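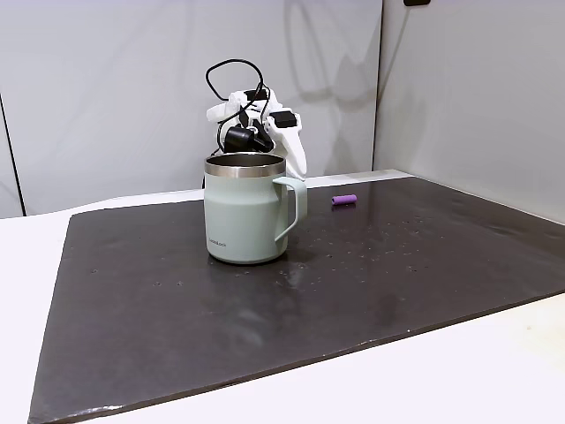
Figure 4. Insulated mug with handle, standing on the dark board.

4 Drinkware and the Skestent table board

4.1 Before first use

The Skestent board is a flat cover for a desk or side table. It is laid loose on the tabletop and is not glued or screwed. The mug in Figure 4 is a handled type with a steel rim and a matte outer finish. Any flat-bottomed mug may be used, provided the base is smooth and clean.

1. Clear the tabletop and wipe it with a damp cloth. Let it dry.
2. Remove the protective film from the upper face of the board. Start at a corner and pull slowly, keeping the film low against the surface.
3. Lay the board on the table with the glossy face up. Leave a margin of at least 30 mm on the side where you sit.
4. Press down on each corner in turn. If the board rocks, lift it and check for grit underneath.
5. Wash the mug by hand in warm water with mild detergent. Rinse twice and dry the rim and the inside with a soft cloth.

Note: Boards supplied before August have film on both faces. Remove both sheets.

4.2 Placing the mug

1. Set the mug down with the full base on the board, at least 60 mm from the nearest edge.
2. Turn the handle toward the hand you drink with. On a shared table, turn it away from the walkway.
3. Lift the mug to move it. Do not slide it. Grit caught under the base will mark the glossy face.

Caution: Do not place the mug across the joint between two boards. The joint may be slightly uneven and the mug can tip.

4.3 Filling

1. Stand the mug on the board before filling. Do not fill it while holding it by the handle.
2. Pour slowly and stop 30 mm below the rim.
3. Wipe any drops from the rim and from the outside before lifting.

The outer wall of an insulated mug gives little warning of the temperature of the drink. Test with a small sip.

Caution: Never heat a steel-lined mug in a microwave oven or on a stove. Do not put it in a freezer.

4.4 Daily care

Empty the mug at the end of the day. Milk and sweetened drinks should not be left standing in it. For tea or coffee stains, dissolve a teaspoon of baking soda in 200 ml of warm water, pour it in, leave for 30 minutes and rinse. Repeat if needed. Do not use chlorine bleach or steel wool on the lining.

Matte finishes show scratches and grease more readily than gloss. Use a soft sponge on the outside and avoid rubbing over printed lettering. Store the mug upright and uncovered until fully dry.

Wipe the board with a barely damp microfiber cloth. Limescale rings can be removed with diluted white vinegar, followed by clean water. Polishing paste must not be used on either face.

4.5 Faults

Ring marks remain after wiping: dry the base of the mug before setting it down, then treat the board as in 4.4.

Board creeps when pushed: fit the Gillberg corner pads, sold separately. Clean the tabletop first and allow the pads 60 minutes to set.

Smell inside the mug: repeat the baking soda treatment and leave the mug open overnight.

Fine scratches on the board: these cannot be polished out. Turn the board over and use the other face.

Section 4 revised 24 May 2022.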